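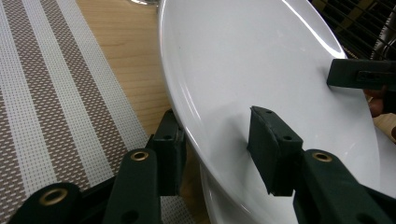
How a Table Setting Works: Plates, Glasses, and Cutlery

Tondstead Learning Pages > Everyday Objects > Kitchen and Table > Sheet 126

A table setting is a group of objects placed where one person will eat. It usually includes a plate, a fork, a knife, and a glass. A placemat may go underneath. Each object has a shape that suits its job. This sheet explains the shapes and some of the materials.

The plate

A plate has three main parts. The flat middle is called the well. The raised part at the outside is called the rim. Underneath, many plates have a low ring called the foot.

The well holds the food. The rim stops sauce from running off and gives you a place to put your fingers. The foot lifts the rest of the plate slightly above the table. A hot plate with a foot touches the table only along that ring, so less heat passes into the tabletop.

Many plates are made of clay that has been fired in a very hot oven called a kiln. Firing makes the clay hard. A thin coating called glaze is melted onto the surface, often in a second firing. Glaze is a kind of glass. It fills the tiny holes in the clay, and food and water stay on the outside where they can be washed off. A shiny glaze reflects light in bright lines and patches. When you tilt the plate, the patches move.

Plates can be round or oval. A round plate is the same in every direction, and it does not matter which way you turn it. An oval plate is longer one way than the other. Large oval plates are often used for serving, and a whole fish or a row of sandwiches fits on one better than on a round plate of the same width.

Why plates stack

Two plates of the same shape fit together because the bottom of one follows the top of the other. This is called nesting. Nesting saves space in a cupboard. It also keeps the stack steady, as each plate cannot slide far before its foot meets the slope of the plate below.

Plates of different shapes do not nest well. An oval plate on top of a smaller round one may rock. Put the largest plate at the bottom and the smallest at the top. Lift plates off one at a time, with both hands, and hold them by the rim. Clay plates are strong when you press on them evenly and weak when something hits the edge.

The placemat

A placemat protects the table from scratches, crumbs, and heat. It also marks out the space for one person. Most placemats are rectangles, wider from side to side than from front to back, to leave room for cutlery beside the plate.

A placemat also changes the friction under the plate. Friction is the force that resists sliding. A smooth plate on a smooth tabletop slides easily. On a woven or rubbery mat it usually slides less. You can test this at home with a plastic plate – push it gently with one finger on the bare table, then on the mat, and compare the push you need.

Stripes on a placemat can help you line things up. If the stripes run from the front of the mat to the back, a knife laid beside the plate can point the same way as the stripes.

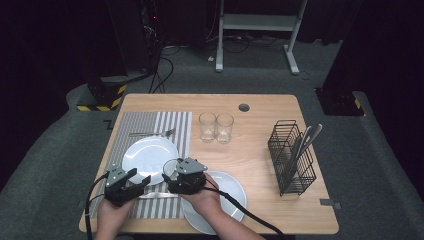

In many homes the fork goes on the left of the plate and the knife goes on the right, with the blade facing the plate. The glass stands above the knife. This is a custom and not a law of nature. Other orders are used in other places, and some meals need only a spoon or a pair of chopsticks. A dessert fork is sometimes laid across the top of the plate.

Glasses

A short glass with straight sides is called a tumbler. Much of its weight is near the table, which makes it harder to knock over than a tall, narrow glass. The point where the weight of an object balances is its center of mass. A low center of mass and a wide base both help an object stay upright.

Glass is made mainly from sand, melted together with other minerals. Light passes through it, so you can see how full the glass is. Light also bends as it goes in and out of the glass. Look at a striped cloth through the side of a tumbler of water and the stripes will seem wider, narrower, or shifted.

Ordinary drinking glasses can crack if very hot liquid is poured into them. Water boils at 100 degrees Celsius at sea level. The inside of the glass gets hot and expands before the outside does, and the strain can break it. Use a mug for hot drinks.

Cutlery

The points of a fork are called tines. Pressing on a fork puts all of the force on the small ends of the tines. A force on a small area makes a high pressure, and the tines go into the food. A knife works the same way along its edge. The handles are wider and smoother, which spreads the force over your hand so that it does not hurt.

Most modern cutlery is stainless steel. This is iron mixed with chromium and a little carbon, and often nickel too. The chromium joins with oxygen in the air to form a very thin layer that slows down rust. Steel also carries heat, and for this reason a spoon left in hot soup becomes warm at the handle.

Cutlery is often kept in a container called a caddy. A caddy with wire mesh sides lets air reach the metal, so any drops of water left after washing can dry. Utensils are longer than the caddy is deep, and the handles lean outward over the top. Sharp knives do not belong in an open caddy and should be stored separately by an adult.

Bending metal

Metal can be bent without breaking if it is not bent too far or too many times. A straight rod can be given a rounded hook at one end. The metal on the outside of the bend is stretched and the metal on the inside is squeezed. A rounded bend spreads this stretching over a longer piece of metal than a sharp corner does. A sharp corner is therefore more likely to crack. Hooks, handles, and wire racks in a kitchen usually have rounded bends, and you can look for them on the next shelf or drainer you use.

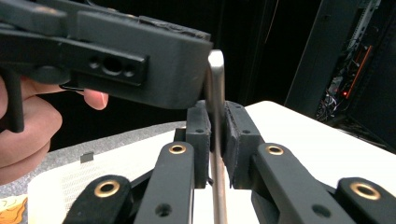
Guest wrote: My class did the friction test with paper towels under the plate as well. The plate stuck to the towel and then the towel slid on the table. Does that count as high friction or low friction?

Reply from Tondstead Learning Pages: Both. Friction was higher between the plate and the towel, and lower between the towel and the table. The sliding happened at the lower one.

Guest wrote: Our plates have no foot, they are flat underneath. They still stack but they are hard to pull apart after washing.

Guest wrote: Please add a sheet on spoons. Sheet 8 has bowls but there is nothing on spoons.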